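Home | Features | Archive | Subscribe | Contact

The Quiet Business of Cable Wear

Flexing conductors fail in predictable ways, but few plants keep the records that would let them predict it

A copper conductor that never moves will usually outlast the building it is installed in. The same conductor, bent back and forth several times a minute, has a service life that can be estimated in advance, and the estimate is often shorter than the owner expects. Most of the literature on cable concerns current, voltage drop and temperature. Much less of it concerns motion, although motion is what ends the working life of a large share of the cable found on cranes, gates, lifts, packaging lines and stage equipment.

The basic mechanism is fatigue. When a cable bends, the strands on the outside of the curve are stretched and the strands on the inside are compressed. Straightening reverses the load. Copper tolerates this well at small strains and poorly at large ones, and the strain in any single strand depends on its diameter and on the radius of the bend. A fine strand in a wide bend sees very little. A thick strand in a tight bend work-hardens, cracks and parts. The neighboring strands take up the current and most of the tension, and the process repeats at a slightly faster rate.

The electrical symptoms come late. A conductor that has lost a third of its strands over a few millimeters of length shows almost no change in resistance when measured end to end, so a routine continuity test passes. What appears first is an intermittent fault, present in one position of the machine and absent in another. Maintenance logs tend to record these as sensor problems. The sensor is replaced, the cable is disturbed in the process, the broken ends are pushed back into contact and the fault goes away for a week.

Noltville, a town with one large freight yard and a cluster of small manufacturers around it, offers a useful case. The Prillwood works there makes corrugated board and has kept a register of every flexing cable on the site for nine years. The register lists 1,377 runs. Each entry gives the cable type, outside diameter, installed bend radius, cycle rate, date of installation and, where it applies, date and cause of removal. It began as a spreadsheet for ordering spares and became, by accumulation, a fair body of evidence.

The first finding from the register is that bend radius matters more than cable grade. Runs installed at or above ten times the outside diameter rarely appear in the failure column, including those made with ordinary flexible cable of no special pedigree. Runs installed below six times the diameter fail early in every grade the plant has bought. Premium cable in a tight bend lasts longer than standard cable in the same bend, but the difference is smaller than the difference in price.

The second finding concerns torsion. Cable makers publish bend ratings freely and twist ratings reluctantly, and the two are not interchangeable. In a bend, short lay lengths let each conductor pass repeatedly from the inside to the outside of the curve, which evens out the strain. In a twist, the whole bundle is wound tighter or looser about its own axis. Fillers shift, shields bunch, and the outer layer of cores may lift away from the center. A cable built for a linear track can corkscrew within a month when it is fitted across a rotating joint.
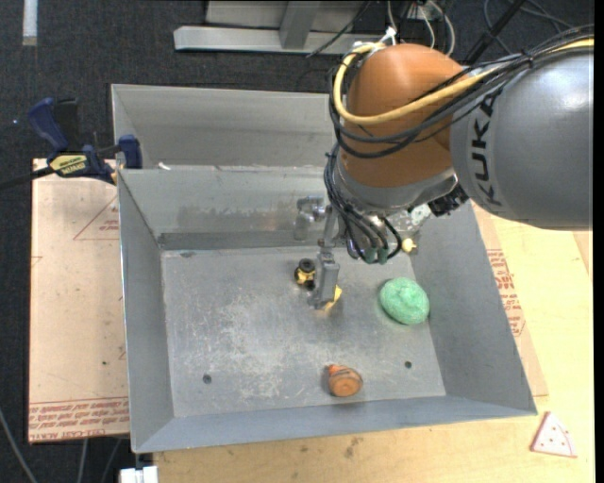

Cables looped across an orange joint housing on a KUKA arm.

Slack is the usual remedy for twist, and it introduces a problem of its own. A loop long enough to absorb the rotation is also long enough to swing, snag and rub. The register at Prillwood separates failures by cause, and abrasion of the outer jacket accounts for more removals than broken conductors do. Most of this wear takes place at contact points that did not exist on the drawing: a bolt head, the edge of a bracket, another cable of different hardness. Two jackets of unlike material laid together will generally wear the softer one, and the dust left on nearby surfaces is often the earliest visible sign.

Jacket material is therefore a real choice. PVC is cheap, strips easily and stiffens in the cold. Below freezing it can crack at a bend it would tolerate all summer. Polyurethane resists abrasion and cutting oil, and costs more. It is harder to strip by hand, and an electrician who scores it too deeply will nick the cores underneath. Thermoplastic elastomers sit between the two on price and perform well in wide temperature ranges. Rubber remains common on trailing cables, where it is dragged over concrete and occasionally driven on.

Fixing practice deserves more attention than it gets. A moving cable should be clamped at both ends of its flexing section, on the outer jacket, over a broad surface. The clamp carries the mechanical load so that the terminals do not. A narrow tie pulled tight with a tool does the opposite, pinching the jacket and creating a hinge at its edge where all the bending concentrates. Prillwood stopped using narrow ties on moving sections in April of the register's fourth year. Failures within a hand's width of a fixing point fell sharply over the following twelve months, with no other change in materials.

Cables in an energy chain need the reverse treatment along their length. They should lie loose in their compartments, with clearance on all sides, and should never be tied to one another inside the chain. Heavy cables go to the outside and light ones between them, with dividers to stop a thin cable from working its way under a thick one. Cable fresh off a drum carries a set from the winding. It should be unrolled by turning the drum, never lifted off in coils, and left to hang or lie straight before installation.

Inspection intervals are harder to prescribe. The Lekance method, in use at several sites in the region, ties inspection to cycles and ignores the calendar. A counter on each axis prompts a check at 500 hours of motion for new installations and at every 1,000 hours after that. The check is brief. The inspector runs a gloved hand along the jacket, looks for flattening, gloss and changes in diameter, and moves the axis through its full travel while watching the loop at its tightest point. Resistance is measured with the cable in motion, using a meter with a fast enough response to catch a momentary rise.

Monitoring hardware is now sold for the same purpose. The Alaoui unit, a clip-on module fitted at the control cabinet, compares the signal quality on one pair of cores with a stored baseline and reports drift. It works best on data cables, where a damaged shield or a change in pair geometry disturbs the signal well before a conductor breaks. On power cables the margin of warning is thinner. Prillwood has fitted it to a small number of critical runs and relies on hand inspection for the rest.

The cost argument depends on where the cable sits. A replacement run for a dock leveler can be fitted by one person before lunch. The same length of cable buried in a rotating drive on the corrugator requires a planned stop, guarding to be removed, and a restart that wastes board until the temperatures settle. The plant replaces the second kind on schedule, at two thirds of the shortest life recorded for that position, and lets the first kind run until inspection finds a fault.

Removed cables are cut open at the worst point and a short section is kept in a labeled bag with the register number. The bags fill four drawers in the electrical shop, filed by machine.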